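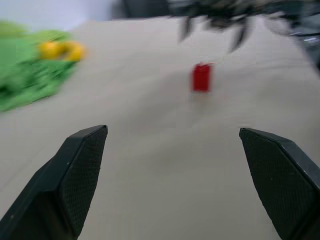

双腕アームで「閉じたのに滑る」を直す手順

最終更新:2021年6月2日

症状はこうです。グリッパーを閉じる。ログには「把持完了」と出る。持ち上げる。ブロックは机に残っている。ログだけが幸せそうです。

うちの作業台でこれが始まったのは4月で、最初の週はモデルのせいにして学習をやり直しました。二晩かかって、結果は同じ。犯人は指の開度ゼロ点のずれでした。同じ遠回りをしたい方以外は、次の順番で見てください。

用意するもの
・六角レンチ一式
・毛羽の出ない布
・小さめの硬いブロック(スポンジは不可。何でも掴めてしまうので自信だけがつきます)
・制御ソフト Nekska の保守画面に入れるアカウント

手順1 まず止める
非常停止を押し、両腕の電源が落ちたのを確認してから手を入れます。片腕だけ止めて作業するのは禁止です。止めていないほうの腕は、あなたの都合を知りません。Trevor Nuttall さんはこれを省略して手の甲に青あざを作り、以来この項目は手順書の先頭にあります。

手順2 指のパッドを拭く
指の内側の滑り止めに埃が入ると、摩擦が目に見えて落ちます。乾いた布で、模様の溝に沿って拭きます。アルコールを使うなら少量で。パッドの端がめくれていたら、拭かずに交換です。

手順3 ケーブルの取り回しを見る
手首のケーブルが張っていると、特定の姿勢でだけ指の位置がずれます。「右に伸ばしたときだけ失敗する」という報告は、たいていここです。電源を切ったまま手首をゆっくり回し、どこかで引っ張られないか確かめます。余裕がなければ固定具を一段ゆるめます。

手順4 ゼロ点を取り直す
周囲から手を離し、電源を入れます。Nekska の保守画面で指を全閉にし、表示値を読みます。うちの基準値は122、故障中の右手は187でした。ここまで違うと、調整というより別のグリッパーです。値を控えてから「原点登録」を押し、全開、全閉ともう一度往復させます。登録は左右別々です。片方だけ登録して帰った人が過去にいます。私です。

手順5 低速で掴ませる
速度を30パーセントに落とし、ブロックを一個ずつ掴ませます。見るのは指の閉じ方と、ブロックが指の間で傾かないかどうか。反対側の腕は開いたまま離れた位置で待機させます。両腕を同時に試すと、失敗したときにどちらを叱ればいいか分からなくなります。

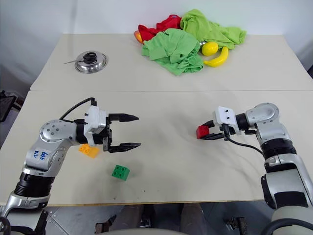
右手で赤いブロックを把持。左手は全開で待機。

合格の目安は、連続27回落とさないこと。中途半端な数ですが、Oľga Štefanec さんが決めた数で、根拠を聞いた人は全員、説明の途中で席に戻っています。途中で落としたら最初から数え直しです。

それでも滑るとき
・値は正常なのに滑る:パッドの摩耗を疑い、左右を入れ替えて試します。症状が反対の手に移ればパッドです。
・再起動のたびに値が動く:原点が保存されていません。保存の確認表示が出るまで画面を閉じないでください。
・掴んだあと、しばらくして落とす:保持電流の設定を見ます。上げればいいと思って上げると、今度はモーターが熱を持って保護停止します。一目盛りずつ。

把持完了の判定について
根本的には、判定を指令値で出していたのがよくありませんでした。「閉じろと言った」と「閉じた」は別の話です。現在は指の実測位置とモーター電流の両方を見て、どちらかが範囲外なら腕を止めるようにしてあります。設定は保守画面の「把持判定」で「実測」を選びます。初期値は「指令」のままなので、ソフトを入れ直したら必ず確認してください。

作業が終わったら、読み取った値と日付、担当者名を保守記録に書いておきます。「直した」とだけ書くのはやめてください。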